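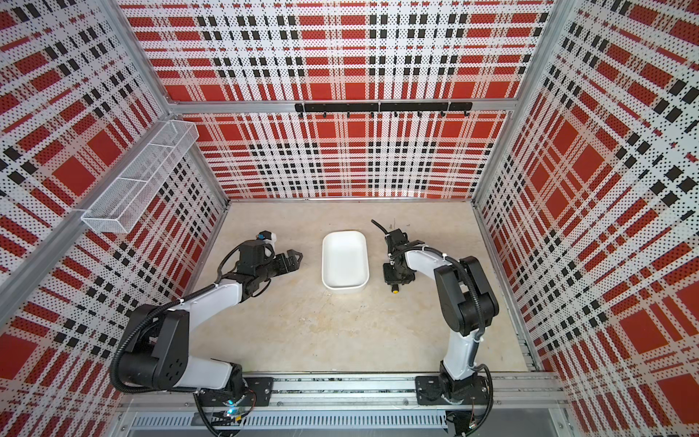

White tray, nothing in it, plaid on three sides

From: Nadège Charpentier
To: Old Sewing Machines list
Date: 2023-06-19
Re: Bailly treadle head, stiff and noisy

Annick Fleury wrote:

> Hello all, I finally brought home the Bailly I've been mooning over
> at the Stesell flea market. I paid 65 for it, cabinet and all. The
> handwheel turns but it's like stirring cold oatmeal, and there's a
> clack once per turn that I can't find. Do I flood it with oil and
> hope? Or take the whole thing apart? My husband votes for apart and
> I don't trust him.
>
> Also the belt is shot. Leather or that green plastic stuff?

Annick, don't let him near it! Congratulations first of all, I'm green with envy, I've only ever seen one Bailly and the man wouldn't sell.

Stiff nearly always means old oil that's turned to varnish, and new oil on top of it just sits there looking pretty. Get some kerosene (or whatever thin solvent you can stand the smell of), put a drop in every hole and every place where metal rubs metal, and turn the wheel by hand for a good long while. Go have lunch. Do it again. I did my mother's machine over a whole weekend and on the second evening it let go all at once, and I nearly sent the wheel through the window. Then wipe, then proper sewing machine oil, a drop at a time.

Keep the kerosene off the decals, please please. I lost half a gold swan that way.
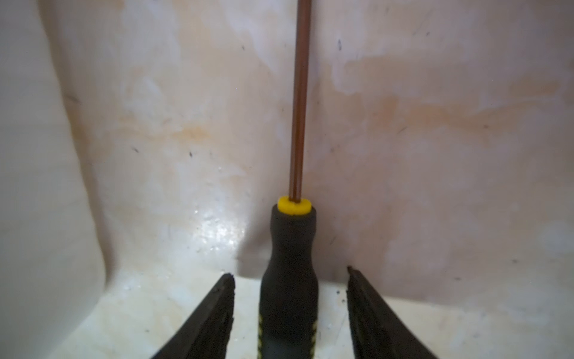 About the clack, before you blame anything expensive, take the bobbin case out and turn the wheel again. If the noise goes away you've got thread packed in the race, maybe years of it, and tweezers will fix you up. If it's still there, look at the needle bar and see if it's coming down a hair too low and tapping something. Clotilde Joly had one like that and it was just the wrong length of needle! She'd been through the entire machine twice by then, poor thing.

When you do undo a screw, put it straight back in its own hole as soon as the part is off. They look alike and they are not alike, and some of the threads on these old heads are an odd size that you won't find at the hardware store. If one won't budge, leave it with a drop of oil on it overnight. And use a blade that fills the slot all the way across, or you'll chew it up. 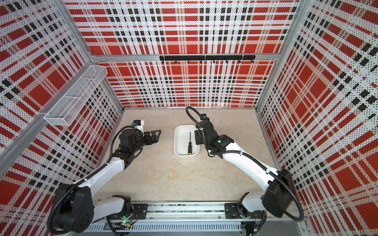

One slim screwdriver in the tray

Belt: leather, every time. The green stuff stretches on me and then slips as soon as I get to a thick seam. Cut it a bit long, staple it, sew for a week and then shorten it.

Are you coming to the swap in September? Mireille Cordier is bringing a box of spare shuttles and she might have one that fits yours, so bring the old one along.

Nadège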